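Home Rooms Delivery FAQ Contact

Furnport Wastham: cushion and linen care

Can I wash a cushion whole?
Check the label first. Most polyester fills can go in a front loader on cold. Feather fills need a large machine, so use the laundromat.

Dark covers with a pale pattern should be washed inside out.
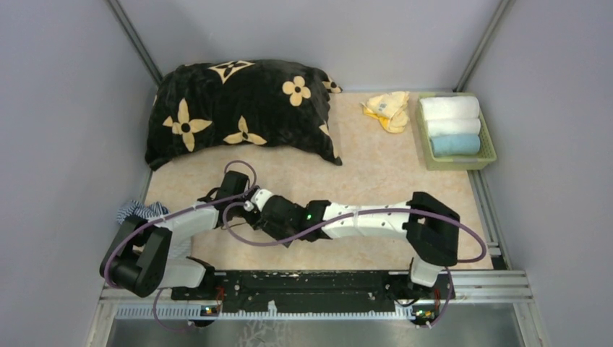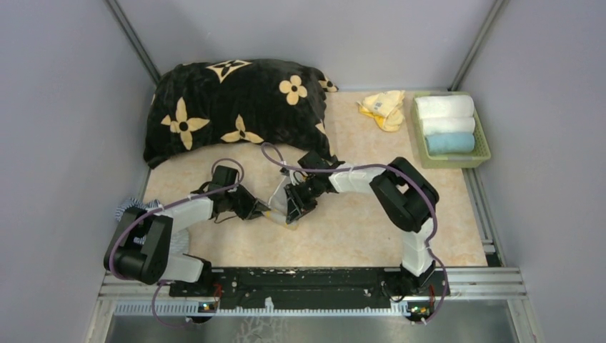
Reshma Nkuna wrote to us that she gets a better colour result by skipping the fabric softener and drying covers in the shade, and that 30 degrees was plenty for hers.

How long does a fill take to dry?
Allow two days on a rack. Turn it morning and night.

Do you sell replacement inserts?
Yes. The Fluleck insert is 55 cm square and weighs 310 grams. Covers are sold separately.

Can I return an opened insert?
No, unless it is faulty. Keep your receipt.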